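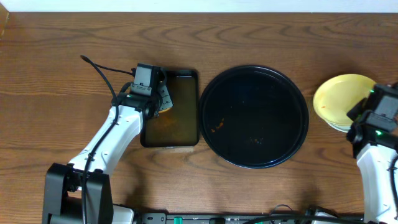 Gidness Table Oil, 30 oz can

Print | E-mail

Gidness is a clear oil for wooden tables, shelves and counters used indoors. It brings out the grain and leaves a soft shine. One can is enough for 2 tables of family size, with two coats on each.

Before the first coat, sand with fine paper along the grain and remove all the dust. Put the oil on with a cotton cloth, leave it 17 minutes and wipe off what the wood did not take. The second coat goes on after 6 hours.
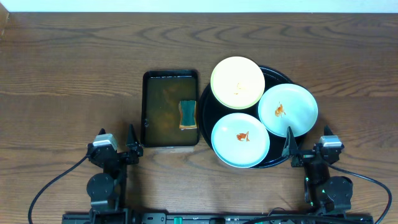 Reading time: 2 min

Can I use it over varnish? No, the varnish must come off first. On wood treated with Stidau wax the oil also does not enter well.

Spread used cloths flat outside to dry. They can catch fire if they stay folded.

Our colleague Ghizlane Younis answers questions about color and orders. Gidness is sold by Wevener, in the can only.

Print | E-mail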